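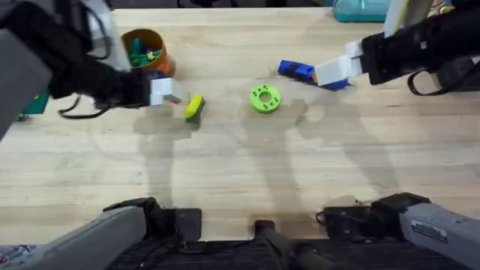 Posted by Xuelian Cao in Meeting Tools, January

Rulel: does your annual meeting need another app?

Rulel wants to replace the printed program, the room signs, the message board by the coffee and, if you let it, the person at the registration desk. Our society bought the mid-level license for the meeting in Pillham, which had 1355 people registered. I was on the program side, so I used both the organizer's view and the one attendees get on their phones.

The sales call was very smooth. I was told we could load the whole abstract book in an afternoon. It took me five evenings. The import tool wants one presenting author per abstract and drops everybody else without a warning, and I only caught it when Sherif El Khatib wrote to ask why his co-authors had vanished from a poster they'd worked on for two years. Support fixed the author field for us by hand. They were polite and quick, I'll give them that, but a company selling to scientific meetings should have met a paper with four authors before.

Accented letters came through fine. Symbols in titles did not, and every Greek letter turned into a question mark until I typed it out as a word. 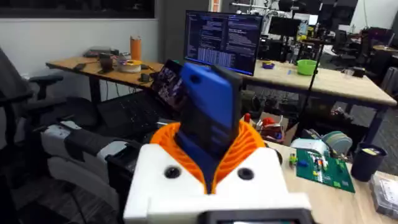 The attendee side is better. The day view is clear, session times are in large type, and you can star a talk with one tap. Search finds names even if you spell them badly. Room changes showed up on my own phone within a minute of my saving them, although I heard from several people who never got the alert and walked to the old room. I asked Rulel how many alerts had been opened. The report gives a number for "reach," which seems to mean phones with the app installed. I wouldn't put much weight on it.

Then there is the "networking engine." You pick topics and it suggests people to meet. It suggested my own department chair, twice, and a sponsor's sales rep. I turned it off before the opening reception.

Price: our license was $2000, and the badge scanning add-on costs extra. We skipped it and used paper lists at the workshop doors. Musunard, which we had the year before, is uglier and has no map, but its import kept all the authors. I also tried the demo of Xia and gave up at the login page, so no opinion there.
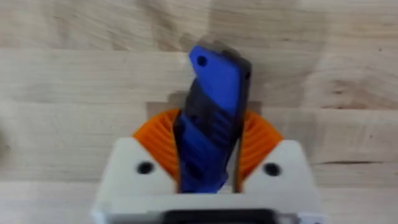
Orange fingers, blue object, light wood.

Who should buy Rulel? A meeting with parallel sessions, short author lists and someone on staff with free evenings might do well with it. If you run a single-track meeting in one hall, a PDF on your website will do the job. Ask for a trial import with your real abstracts before you sign anything, and check the author lists line by line. They'll offer you sample data. Say no.

Still open for us is whether the program stays online after the license ends. The contract says "for a reasonable period." I've asked what that means and will update this if I get an answer.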